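Pendley adds drop zone plan to its one-story line

Home plan seller Pendley has put out a new one-story design called the Lerkdale, and the selling point is the back entry. Not the kitchen for once. The plan has a drop zone off the garage with a bench, a coat wall and a door straight through to the laundry, so the wet stuff never gets to the hall.
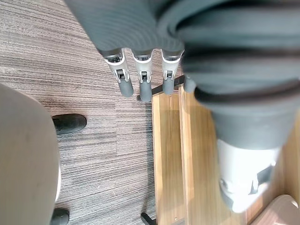 Designer Faisal Niazi says buyers kept asking for it. "People told us they'd give up the formal dining room tomorrow if they could get a real place to come in," he said. So the dining room is gone. A flex room up front takes over some of that space, could be an office, could be a guest room with the optional closet.

Main floor comes to 362 square feet more than the plan it replaces, most of it in back. Covered porch is standard. Basement or slab, buyer picks. A three-car garage version is in the works, no date on that yet.
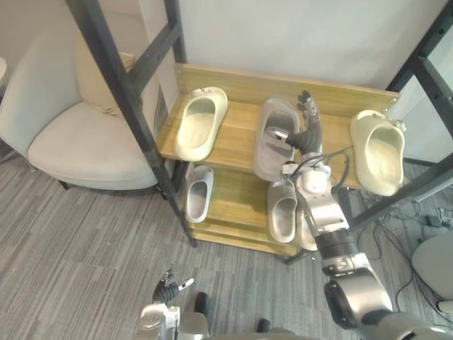
Drawings start at $3000 for the full set, and the company is taking $200 off for the first 30 orders. Mirrored version costs extra. Changes to the outside walls have to go thru the Pendley office, inside walls can be moved by your own builder as long as they arent load bearing.

Cabinet layouts for the drop zone were done with Urkeo and come with the set. Sample pages can be looked at online now, printed sets start shipping in October.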